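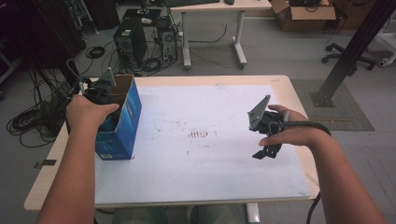
Is the Nelach hand-held pair worth keeping past the trial? For the box work I'd say keep them, but I want the cable business sorted with Larkside before we sign for anything.

Notebook, Clivbridge bench, May 2024

Carrying on from Latrice's page, which ends halfway down with a coffee ring and the word "cables" underlined twice. I can see what she meant now. I've had the Nelach grippers in my hands for most of the day and the tools themselves are lovely to hold, much nicer than I expected from the brochure, but the leads have a mind of their own. The right one likes to go round my wrist. If I start with it hanging off the table side it behaves for a bit, then I reach across for something and there it is again, wound round like a bracelet. Left one is better - it goes off behind and mostly stays there.

Worked on the big table with the white sheet down. Blue cardboard box on the left, flaps open, left gripper going down into it. The box is a good test because the opening is narrow compared with the gripper and the grey plate on top sticks up past the rim, so you have to think about what angle you go in at. My first few goes I came in far too flat and caught the flap. Sombat says go in steep and turn your wrist once you're below the rim, and he's right, annoyingly. It feels wrong for the first ten minutes and then it doesn't.

Note for whoever does the next lot: please don't hold the box by the flaps. Rest the tool in it and let the box stand on its own. We want to know if the gripper can do it, and if you're steadying everything with your spare fingers we'll learn nothing about the gripper!

Squeeze on the jaws: light, even, no click at the end, which I miss a bit. Chutima doesn't miss it at all and says the click on the old Intarasuk pair gave her a sore thumb. Fair enough. I do find that without it I over-squeeze on card, and I'd like to know if Larkside can set a stop. Have put it on the list.

The offer, as I understand it from Pongsak's call (he'll correct me). The pair is 2000 to buy outright, cables and carry case in. Or we can hire until September at 204 a month and take the hire off the price if we keep them. Servicing is on top if we buy, included if we hire. They'll swap a faulty one within 9 days, which sounds slow to me, we'd be stuck with one hand for over a week. Pongsak thinks there's room to push on that. I'd push on the cables first - they do a thinner lead, apparently, and Mwajuma saw it at their place and said it was much floppier. That might be all we need.

Things I liked, before I moan any more. They're well balanced. I can hold the right one up in the air with the jaws hanging down while the left is busy in the box, and my arm doesn't complain until quite late on. The grip suits my hand and Chutima's, and hers are a good deal smaller. Setting up took one go, no fiddling, which after the Intarasuk lot felt like a holiday.

Things I didn't. Cables, see above. The instructions are plainly a translation of a translation, and page two tells you to "calm the jaw". No idea. Also there's nowhere sensible to put them down between goes, they roll onto the plate side, so I've asked Sombat if he can knock up a stand from offcuts.

The sheet could do with changing, it's got reddish-brown marks in the middle and I'd like a clean one before Larkside's person comes. Spare ones are in the tall cupboard, I think, or were.

To do: ring about the thinner lead, ask about the jaw stop, tape the right-hand cable to the table leg and see if it helps. Latrice has the bench next and wants to try swapping hands, so box over to the right for her.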